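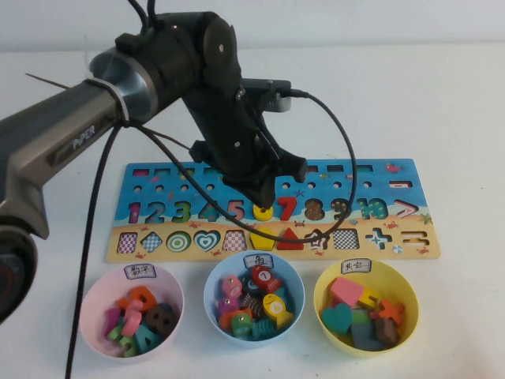
Birthorpe's toy library will move into the old Bittencourt shoe shop in August, giving it a permanent home after four years of sharing the community hall with the playgroup and the garden club.

The library lends puzzles, board games, ride-on toys and dress-ups to families in Birthorpe and the farms toward Nernitz. It holds about 400 items, many of them stored until now in locked cupboards at the back of the hall, where members had to ask for things by name from a printed list.

In the new space everything will be on open shelves, with a low table near the window for children to try a puzzle before it goes home. Wooden number and shape boards are among the most borrowed items, along with train sets and the larger floor jigsaws.

The shop had been vacant since the shoe business closed. The library has signed a lease for 5 years with an option to renew. Fitting out the rooms cost $3,395, paid from membership fees, a sausage sizzle and two trivia nights. The money went on shelving, a new floor in the back room and a ramp at the front step. A second-hand counter came from the hardware store in Nernitz.

Opening hours will be longer than at the hall. The library will open from 9 am to noon on weekdays, and again from 3 pm to 5 pm during school terms. Returns can be left in a bin by the side door, except for large toys and anything with batteries.

Members can keep up to four items at a time, and the loan period stays at three weeks. Fees for missing puzzle pieces will be dropped. Families are asked to write the missing piece on the tag so a replacement can be cut or ordered.

The library will be closed for the last two weeks of July while stock is moved. Loans due in that time have been extended to the first week of opening. People with a ute or trailer who can help with the outdoor toys are asked to leave their details at the hall.

Parking is available behind the shop, with access from Jando Lane. New members can sign up at the counter from opening day and should bring proof of address.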